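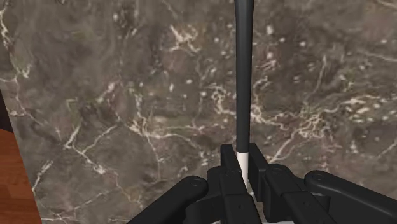
Etch marks, stains and the dark marble worktop

The worktop went in two years ago, and the dull patches started appearing within a month. They were pale, slightly rough to the fingernail and shaped like the bases of glasses. I did what most people do, which was to buy a stronger sealer. It made no difference to them, and it took me a while to understand why.

A stain and an etch are different kinds of damage. A stain is something that has gone into the stone. Marble is porous to a small degree, and oil, wine or coffee left standing will travel along the gaps between the crystals and stay there. An etch is stone that has gone missing. Marble is mostly calcium carbonate, which reacts with acid to give a soluble salt, water and carbon dioxide. Lemon juice does it, and so do vinegar, tomatoes, fizzy drinks and a good many bathroom cleaners. The polish on a slab is only a very smooth surface, so removing even a thin layer unevenly scatters the light, and the eye reads that as a dull spot.

A penetrating sealer sits in the pores and slows liquid going in. It does almost nothing to stop acid reacting with the calcite at the top. The Premholm tin I had bought says so on the back in small type. It describes itself as a stain repellent, and a stain repellent it is. I had read "protects natural stone" on the front and stopped there.

Dark stone makes the problem harder to live with. On white marble an etch can be seen only at a low angle, with the window behind it. On a dark slab it shows as a grey bloom from most of the room. Some dark slabs sold as marble are also limestones that happen to take a polish, and those etch at least as readily. Ask for the geological name if the supplier has it. Usmani, the yard where I chose mine, had it on the delivery sheet. Modura, who did the cutting and fitting, did not.

Testing what you have

Put a drop of lemon juice on an offcut, or on the underside of an overhang, and wipe it off after a minute. If the spot has lost its shine, the stone is calcareous. Granite will be unaffected. For porosity, put down a spoonful of water and see whether the stone darkens beneath it. If it does, it will take a sealer. If it doesn't, more sealer will only dry on the surface as a smeary film, and you will spend an evening getting it off with solvent.

Repair

Light etching on a polished finish can be treated by hand. I used Zimidum, a polishing powder, made into a paste with water and worked with a damp felt pad. The abrasive in powders like this is very fine, and many also contain a mild acid, so they must be kept wet and kept moving. Letting the paste dry under the pad gave me a new mark larger than the one I was removing.

Where the etch can be felt, powder alone is too slow. I went over the worst ring with wet diamond pads, starting at 1200 and finishing at 4000, then used the powder. Between pads the slurry has to be rinsed away completely. One coarse grain left behind will draw a fine arc through everything the next pad does. Feather each stage out past the last, or you end up with a shiny dish in a slightly less shiny field — visible, and worse than the original ring.

The repaired area is good but not perfect. In flat daylight I can't find it. Under the cooker hood lamp there is a faint change in the reflection, and I have decided to leave it alone.

Honed or polished

If I were ordering again I would ask for a honed finish. It etches just the same, but the surface is already matt and the contrast is much lower. Against that, honed dark stone shows finger grease, and it tends to look greyer than the polished sample in the showroom. Colour enhancers bring some depth back and need renewing. There is a fair case for polished stone in a bathroom and honed in a kitchen, though bathroom cleaners can be the more acidic of the lot.

For daily cleaning I use warm water with a little neutral washing-up liquid, then a dry cloth. Chopping boards go under anything citrus. Descaling the kettle happens in the sink — steel, fortunately.

I reseal in February, when the kitchen is least used for preserving, and only where the water test says it is needed. Last time that was the strip behind the tap and nowhere else.

Shares: 2

Comments

Unai Barrios
Worth adding that limescale around the tap often gets mistaken for etching. Scale stands proud of the surface and comes off with a plastic scraper held flat. Don't use descaler on it, obviously.

pantryshelf
Did you mask the joint before using the pads? Mine is filled with resin and I'm worried about wearing a groove in it.

Author
I masked it and stopped short. Resin cuts faster than the stone, so I'd keep the diamond pads well clear and use powder only near the join.

G.
Mine was sold to me as marble and the lemon did nothing at all. Quite pleased.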